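Nasmont Extends Household Spare Parts Service to Closet and Entryway Fittings

AVNESS, May. Nasmont, the household goods and storage company, has added closet and entryway fittings to its spare parts service. Customers who own a Mikby or Boström storage system may now order single hooks, clips, end caps and shelf supports without buying a new set.

The service opened with kitchen and bathroom fittings only. The extension brings the number of separate parts on offer to 816, of which almost 600 are made of molded plastic. Parts for both current and discontinued lines are included, and each is sold under the same part number that appears in the printed assembly guide.

"Our customers write to us about small things," said Ragnvald Åberg, head of product care at Nasmont. "A closet rail may be in perfect order, but one hook has gone missing in a move, and the family is told to replace the whole set. We do not think that is a reasonable thing to ask of them." 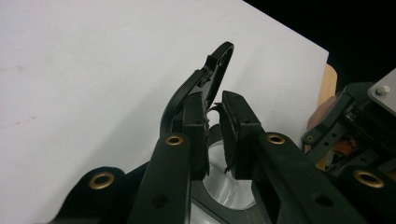 Black hooks and clips were the parts most often requested during the trial period, which was held at the company's Avness store. Staff there received 2,192 requests for single parts. Many came from tenants who were preparing to hand back an apartment and wished to leave the closets and hallways complete. Others came from customers who had bought secondhand furniture and found that the bag of fittings was no longer with it.

Parts may be ordered at the service counter in any Nasmont store or by mail. Customers who do not know the part number are invited to bring the old piece to the counter, where staff will compare it with the sample boards. A broken piece is accepted for this purpose, provided that enough of it remains to show how it is attached. Mail customers may send a drawing with the width and length marked, together with the name of the product line if it is known.

Small plastic parts are packed in plain paper envelopes and carry a flat handling charge of $2 per order, regardless of the number of parts. Metal rails, brackets and other items too long for an envelope are available for store pickup only. Parts under the product warranty remain free of charge on presentation of a receipt.

The Avness store will also keep a return box for unused fittings. Pieces left in the box will be sorted by line and checked for cracks and worn edges before being offered again. Nasmont asks customers not to include screws, batteries or parts from other manufacturers. Fittings that have been painted or glued cannot be accepted.

Åberg added that the company intends to keep parts for the Mikby line in stock for as long as the molds remain in working order. "Some of these closets have been in the same hallway for a very long time," he said. "The owners look after them well, and they should be able to get a hook when they need one."

A printed parts list for the Mikby and Boström lines is available at all service counters. Customers without access to a store may request a copy by mail from the Nasmont product care office in Avness.

Press contact: Nasmont Product Care, Avness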